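手持ちグリッパによる実演データ収集 現場点検表(コメント付き)
対象作業:卓上小物の片付け、かご類への投入

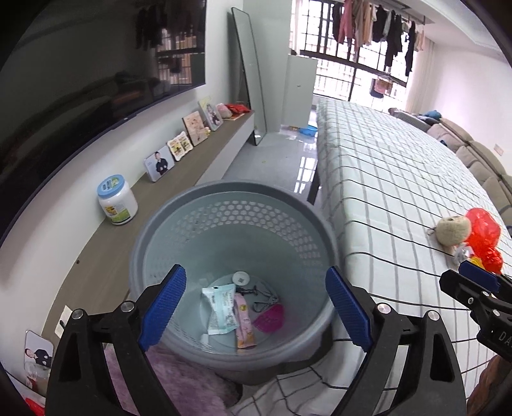

適用範囲は、家庭環境で手持ちグリッパを用いて実演を記録する作業とする。据置アームによる再生試験には別表を用いる。対象機材はGrusov製グリッパ、記録ソフトはLirnislow、収集計画はTavaresに準拠する。点検者は各項目に「適」「要処置」「該当なし」のいずれかを記入し、「要処置」の場合はコメント欄に内容を残すこと。空欄のままの提出は受理しない。

点検日:1月26日(木)
実施区分:収集開始前および収集中
提出先:Skurnatetti データ品質係

1. 作業場所

1-1 歩行範囲の床に配線、袋、小物がないこと
判定:適
コメント:床に置いたたらいは動線から外れている。光沢のある床なので、靴下での作業は禁止。室内履きを使用のこと。

1-2 かごの周囲で操作者が左右に体をひねらずに立てること
判定:適
コメント:かごはテレビ台とテーブルの間にある。肘がテレビ台側に寄りやすい。テーブル側に半歩寄って構えると干渉しない。

1-3 割れ物、額、鏡が腕の可動範囲にないこと
判定:要処置
コメント:テレビ台の上に額が並んでおり、手前側のものは左グリッパの戻り動作の範囲に入る。居住者の了解を得て奥へ寄せる。了解が得られない場合は左グリッパの待機位置をかごの真上に変更し、作業票に記載する。奥の姿見は壁に立て掛けてあるだけなので、近づく課題は組まない。

1-4 テーブルクロスの垂れがグリッパに掛からないこと
判定:要処置
コメント:手前側の垂れがリンクの隙間に入る可能性がある。肉抜き部に布を噛むと、開閉時にクロスごと卓上物を引き落とす。折り返してクリップで留める。クリップは対象物一覧に入れないこと。前回、学習側で対象物として誤登録された。

1-5 居住者、来訪者、ペットの立入りを制限していること
判定:適
コメント:収集中は入口に札を掛ける。人が入った場合はその場で記録を停止し、該当区間を破棄する。後からの切り出しは認めない。

2. グリッパ本体

2-1 ピボットピンに緩み、抜けがないこと
判定:適
コメント:左右とも目視と指触で確認。増し締めは収集日ごとに行う。開閉途中で引っ掛かりを感じたら、収集途中でも2-1に戻る。

2-2 指先パッドの剥がれ、めくれ、汚れがないこと
判定:適
コメント:青色パッド。表面の凹凸に粉や繊維が詰まると滑り方が変わり、同じ握り幅でも把持結果が揃わなくなる。布類を扱った後は粘着ローラーで一度なでる。アルコールは接着面を傷めるため使わない。

2-3 左右の開き幅の零点が取れていること
判定:要処置
コメント:右側の全閉値に2カウントのずれ。再校正後に記録を開始した。校正前に録った試行は学習用から除外済み。

2-4 指を挟む隙間に手を入れずに保持できること
判定:適
コメント:新規の操作者には必ず口頭で確認する。リンク部を持って運ばない。運搬時は柄を持ち、全閉にしておく。

2-5 電池残量が70%以上であること
判定:適
コメント:70%未満で開始すると、長い課題の後半で時刻同期が崩れる例があった。左右で残量差が大きい組合せも避ける。

3. カメラおよび記録

3-1 レンズに指紋、曇りがないこと
判定:適
コメント:乾いた布で一方向に拭く。暖房の効いた部屋に入った直後は曇るので、機材を室温に慣らしてから点検する。

3-2 両方の爪先が画面に入っていること
判定:適
コメント:爪先のパッドが画面の下半分に左右とも見えること。片側でも欠ける取付角では、握り幅と映像の対応が取れない。反対側の手のグリッパが画面端に入るのは許容する。

3-3 逆光による露出の暴れがないこと
判定:要処置
コメント:窓が非常に明るい。かごの底を覗く姿勢から顔を上げるように窓へ振ると、露出が追従する間に暗部が潰れる。露出は固定とし、かご内の物の輪郭が判別できる値に合わせる。カーテンを閉める場合は、その日の全試行で閉めたままにする。

3-4 反射面による位置推定の乱れがないこと
判定:要処置
コメント:消灯中のテレビ画面に室内が映り込み、床にも窓格子の反射が出ている。姿見も含めると反射面が多い部屋である。軌跡の飛びは試行直後に確認し、飛びがあれば撮り直す。テレビを布で覆う案は見送り。実環境から離れるうえ、布自体が揺れて特徴点になる。

3-5 個人を特定できる物の扱いが決まっていること
判定:要処置
コメント:額の人物像はぼかし処理の対象として登録する。テレビ画面への映り込みも同じ扱いとする。処理前のデータを現場端末から持ち出さない。書類、宛名、薬袋の有無も併せて確認のこと。

3-6 空き容量が34GB以上あること
判定:適
コメント:不足時は転送完了の照合後に削除する。照合前の削除は理由を問わず禁止。

4. 対象物およびかご

4-1 かごが安定して置かれ、縁に割れがないこと
判定:適
コメント:灰青色の丸形、樹脂製。縁が厚く、グリッパが当たっても欠けにくい。縁を押して動いた場合はその試行を「接触あり」とし、失敗には数えない。

4-2 対象物に刃物、針、破損品が含まれていないこと
判定:適
コメント:金属製のビューラー状の器具は、持ち手の輪に爪先が入り込むことがある。引き抜くときに跳ねるので、無理に振らず、かごの上で全開にして落とす。

4-3 液体や粉の入った容器の封が確かであること
判定:要処置
コメント:かご内の小袋は内容物を確認してから使う。端部が圧着された袋は、爪先の角で圧着部をこじると開くことがある。面で挟み、端は挟まない。漏れた場合は記録停止、パッド清掃、2-2から再点検。台上の蓋付き容器は今回の対象物に含めない。

4-4 薄物、小物の把持条件が作業票にあること
判定:適
コメント:円盤状の物や扇形の物は底面に寝ると縁を拾いにくい。投入課題では拾い直しを行わず、落ちた位置のままで次へ進む。取り出し課題は別の課題番号とし、混在させない。

4-5 透明、半透明の袋の扱いが指定されていること
判定:要処置
コメント:テーブル上に赤い半透明の袋と、しわの寄った透明から銀色の包材がある。種別が「ごみ」か「対象物」か、作業票に記載がない。操作者の判断で分けると、同じ物に相反する例が付く。収集前に計画側へ照会し、回答があるまでこの二点を扱う試行は保留とする。

4-6 毛足のある物、布類を扱う順番が後であること
判定:適
コメント:毛羽がパッドに移るため、硬い物を先、ぬいぐるみ状の物と布類を最後とする。

5. 実演手順

5-1 開始姿勢と終了姿勢が守られていること
判定:適
コメント:開始は両グリッパ全開、かごの縁の手前で静止。終了も同じ位置に戻る。静止が短いと自動分割で前後の試行がつながる。

5-2 一回の把持で一つの物を扱っていること
判定:適
コメント:二つ同時に掴んだ試行は削除せず「複数把持」の札を付ける。失敗例として使用する。

5-3 投入時にグリッパを縁より下へ入れる深さが揃っていること
判定:要処置
コメント:操作者ごとに差が大きい。高い位置から落とすと物が跳ね、底での配置が偏る。爪先が内壁上部の小穴の列を過ぎてから開く。深く入れすぎると先に入っている物を押すため、底には触れない。

5-4 かごの中身を戻す間隔が守られていること
判定:適
コメント:9試行ごとに中身を出し、配置を変える。並べ直しの区間は記録しない。毎回同じ位置に並べる癖が付きやすいので、配置は作業票の乱数表に従う。

5-5 失敗した試行を残していること
判定:適
コメント:見栄えの悪い試行を現場で消さない。取り落とし、空振り、縁への接触はいずれも札付きで提出する。

5-6 操作者の休憩が取れていること
判定:適
コメント:下向きの姿勢が続く課題では、腕より先に首と腰に負担が出る。手首の疲れは開き幅の波形の細かな震えとして現れるため、波形を見て交代を指示してよい。

6. 中止基準

次のいずれかに該当する場合、操作者は確認を待たずに収集を止める。

・グリッパの開閉に異音または引っ掛かりがある
・かごまたはテーブル上の物が床に落ち、破片や漏れが生じた
・記録範囲に人が入った
・左右いずれかの時刻同期が外れた
・居住者から中止の申し出があった

再開時は2章および3章を最初から点検する。4章は対象物を入れ替えた場合のみ再点検とする。

7. 処置の状況

1-3 居住者の了解待ち。それまで左の待機位置を変更して実施。
1-4 クリップ留め済み。
2-3 再校正済み。
3-3 露出固定済み。値は機材票に記入。
3-4 試行ごとの軌跡確認で継続監視。
3-5 ぼかし対象の登録済み。宛名類の確認は収集終了時に再度行う。
4-3 小袋の内容確認済み。
4-5 照会中。該当試行は保留。
5-3 操作者全員に周知。次回点検で再判定。

次回の定期点検は5月。それより前に別の住戸へ移る場合は、移動先で本表を新規に起票する。前の住戸の判定を転記しないこと。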